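Robot Learning from Demonstration
Course handout, Unit 3: Teaching by hand and teaching at a distance

Instructor: Katia Lombardi
Lab assistant: Intan Hutapea

What you should know before the lab

Please read Units 1 and 2 again. You should be able to explain the words state, action and policy in your own words. We will not repeat them in class.

Two ways to give a demonstration

The first way is kinesthetic teaching. The teacher holds the arm and moves it through the task, while the motors only carry the weight of the arm itself. The joint angles are written to a file at a fixed rate. This way is easy to learn, and the teacher feels the contact with the object directly. But the hands and the body of the teacher are often in the camera view, and a policy which learns from images can then learn the wrong thing.

The second way is teleoperation. The teacher stands apart and moves a controller, and the arm follows. The camera view stays clean. The price is a small delay and a weaker feeling for force. Most students need one full session before their movements become smooth.

In simulation only the second way is possible for us. We use the Jorna controller with the Stekell simulator. Both are already installed on the lab computers.

What is recorded

Each demonstration is one episode. The recorder writes 200 steps for an episode, also if you finish earlier — in this case keep the arm still until the end. Every step contains the joint angles, the command from the controller and one camera image.

The shared course set has 3,076 episodes from earlier groups. Do not mix your own episodes into it before Intan has checked them.

Common mistakes

Moving too fast near the object. The policy copies your speed, and it will push the cube away.

Stopping to think in the middle. A long pause teaches the robot to pause. Plan the path first, then press record.

Correcting with many very small movements. One slow correction is better.

Lab exercises

Exercise 1. Move the arm freely with the controller, without recording. Try each direction alone and note which one feels reversed to you.

Exercise 2. Start the two-cube world. It has a red cube, a green cube and a white square panel on the table. Choose one cube as your target and write your choice in the episode notes. Record 40 demonstrations in which you pick up this cube and put it down on the middle of the panel. Look at the corners of the cubes before you approach, as both are turned with a corner to the front.
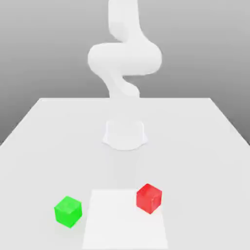 Exercise 3. Replay 3 of your episodes at half speed. For each one, mark the step where the approach ends and the grasp begins. Compare your marks with those of your partner — they will often differ, and the report should say by how many steps.

Report

Hand in two pages and the episode files. Write which demonstrations you removed and for what reason. Reports are due before the October break.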